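Can I appeal a small claims judgment if the judge never looked at my evidence?

Posted in Courts & Procedure

pelican_brief_case
21/03/2018

I sued a company called Stirkeo over a deposit. They were supposed to refinish my basement floor, they took the deposit, and then they stopped answering the phone. I filed in small claims, paid the fee, took the day off work and showed up in a jacket I last wore to a funeral.

The hearing lasted six minutes. I had a folder with 33 pages in it, tabbed, in date order. The judge (technically a "judge pro tem", so I gather a lawyer filling in) asked me two questions, asked the Stirkeo guy one question, and said he'd mail his decision. He never opened the folder. It went up to the bench and it came back down again looking exactly as rested as when it left.

The decision came in the mail and I lost. The whole explanation is one line: "Plaintiff has not met burden of proof." I had the proof. It was in the folder. I'd have been happy to turn the pages for him.

So, what I want to know:

Is refusing to look at evidence grounds for appeal? Does it matter that I was the one who sued? The clerk at the window said something about plaintiffs not being able to appeal, then said she couldn't give legal advice, then gave me a pamphlet that said to see the clerk at the window.

Also, Stirkeo is now being run out of the same address under the name Nitov. Same van. If I can't appeal, can I just sue Nitov?

For what it's worth, the folder has the signed estimate, my bank statement showing the deposit, all the texts, and the samples they left with me. 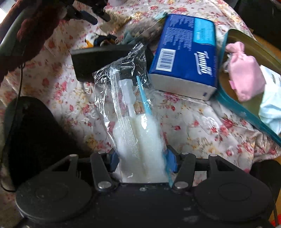

One of the sample bags.

I know people are going to say get a lawyer. The deposit was less than what a lawyer would charge me to say hello.

tollhouse_ridge

Check your state first, because everything depends on it and you didn't say which one you're in. In some states the clerk was right: the person who filed the small claims case gives up the right to appeal, and only the defendant gets a second go. In others either side can appeal. The court's self-help website will usually say so on the page about what to do after the hearing, in a paragraph most people read after the hearing.

If you can appeal, find out which kind you get. Some states give you a whole new trial in front of a different judge, where nobody cares what went wrong the first time and you simply present your case again. Others only review the first hearing for legal mistakes, and that's much harder, especially in a court where there may be no recording and no transcript. "He didn't open my folder" is difficult to prove when the only witnesses are you and the people who beat you.

Deadlines are short. It may be 30 days, it may be ten, and the clock may start when the decision was mailed and have no interest in when you got it. Look at the postmark and the date on the form today. The clerk can't tell you whether to appeal but can tell you the deadline and which form to use. Ask it that way: "What is the last day to file a notice of appeal in this case number?" They'll answer that all day long.

If you can't appeal, look for a motion to correct or vacate the judgment. Courts allow these for narrow reasons, such as a clerical error or a plain mistake about the law. Being unhappy with how the evidence was weighed isn't usually one of them, but read the form.

On the evidence itself, I'd be a little careful. A judge taking a folder and not reading it in front of you isn't the same thing as refusing it. He may have looked at it on the bench at some point you didn't notice, or decided from the testimony that he didn't need to. If you asked him to look at a particular page and he said no, write that down now, with the words he used, while you still remember them.

And for next time, if there is one – 33 pages is a lot for a six-minute hearing. Put the estimate, the bank statement and the one text where they admit they owe you the money on top. Hand those over by themselves. Say what each one is in a single sentence. Everything else stays in your lap until somebody asks.

GavelAdjacent

You got hometowned. Small claims is a joke. My brother-in-law had this exact thing happen over a boat trailer and the judge knew the other guy from church. Just refile it. They don't check.

Anil D'Souza

Please don't just refile it. They may or may not check, but the defendant will, and he has a judgment in his favor that he only needs to wave. The rule is called claim preclusion (older people say res judicata) and it means you get one lawsuit per dispute. You'd be out the filing fee again, and in some courts you could be ordered to pay the other side's costs for the trip.

That goes for Nitov too, I'm afraid. People hear "new company" and think it's a new target. If Nitov is just Stirkeo with different paint on the van, a court will often treat them as the same party, so the old judgment protects both. If Nitov really is a separate business, it will ask what it ever had to do with your deposit. You can see that neither answer does you much good. The name change would have mattered a great deal if you had won and were trying to collect.

I sat through about 40 of these hearings when I worked for a tenants' advice office, and the one-line decision is normal. It doesn't mean he skipped the file. It doesn't mean he read it either. I once watched a man lose a case against a moving company, Fedoruk, with a photograph of his piano in two locations at once, and the decision was shorter than yours.

What I would do, in order:

Find the appeal deadline today, as the poster above said.

Ask the clerk whether hearings in that courtroom are recorded. Many aren't. If yours was, ask how to order a copy.

Go and look at the court's file for your case. You're a party, so you're allowed. See whether your exhibits were marked or noted anywhere. If the file shows nothing was ever received, mention that in any appeal or motion you're allowed to file.

Separately, if your state licenses floor contractors, complain to the licensing board. That isn't an appeal and it doesn't reopen your case, but it's a different body with its own investigators, and some states keep a recovery fund or require contractors to carry a bond. Ask specifically whether a lost small claims case affects your right to claim on either one. It might.

Keep the folder as it is, tabs and all. And keep the samples, though I can't say they'd have won it for you.

pelican_brief_case

Thank you both (and thanks to the boat trailer). I'm in a state where the plaintiff can't appeal, it says so on the back of the form I signed in July when I filed. In gray. I've asked to see the court file and I'm looking up the licensing board now. The contractor's bond appears to be with an outfit called Trundero, whose phone menu has so far offered me everything except a person.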